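A question for children who like movies: why does a film look like it moves?

When you watch a movie, you see people run, horses jump and rain fall. But a movie is made of still pictures. Each one is a little bit different from the one before. They are shown to you so fast that your eyes and your brain join them together.

## Try it with a small notebook

You need a notebook with thin pages and a pencil.

1. On the last page, draw a ball near the bottom corner.
2. Turn to the page before it. Draw the ball again, a little higher.
3. Continue like this until you have used 51 pages. Yes, it is many! You can ask a friend to help.
4. Hold the notebook and let the pages go quickly under your thumb, from the back to the front.

The ball goes up. If it jumps too much, your drawings are too different from each other. Make smaller steps the next time.

## How a puppet film is made

Some films are made with puppets. The people who make them are called animators. They move the arm of the puppet a very small bit and take one picture. Then they move it again and take one more picture. This kind of work has the name "stop motion".

At the Zamora, our small cinema in Foltville, we show a puppet film named Sorkusness. It is about a snail who wants to see the sea. The film is only 3 minutes long, and Czesław Wasilewska needed almost 800 pictures only for the part where the snail climbs the wall. He worked on this part from September until the winter holidays. One time he touched the table with his elbow and the wall moved, so he had to begin the part again.

To make his film, he had to think about every movement in small pieces. Lift your own arm now, very slowly. First the shoulder turns, then the elbow opens, and the hand comes last. An animator looks at such things all day.
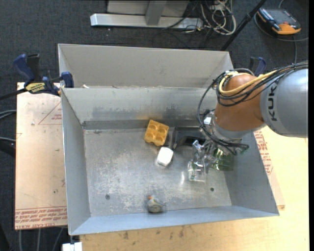

## What is a frame?

One still picture in a film is called a frame. In the old times, the frames were on a long strip of clear material. The strip went through a machine called a projector. A strong lamp sent light through each frame and made it big on the screen.

Today most cinemas use a digital projector. The film comes as a computer file, and there is no strip. Still, the word "film" stayed with us.

## Words to remember

- **Frame:** one still picture of a movie.
- **Animator:** a person who makes drawings or puppets look alive.
- **Projector:** the machine that shows the movie on the screen.

The snail film is for children from 7 years. After it we put paper and pencils on the tables in the entrance hall, and you can make your own flip book and take it home.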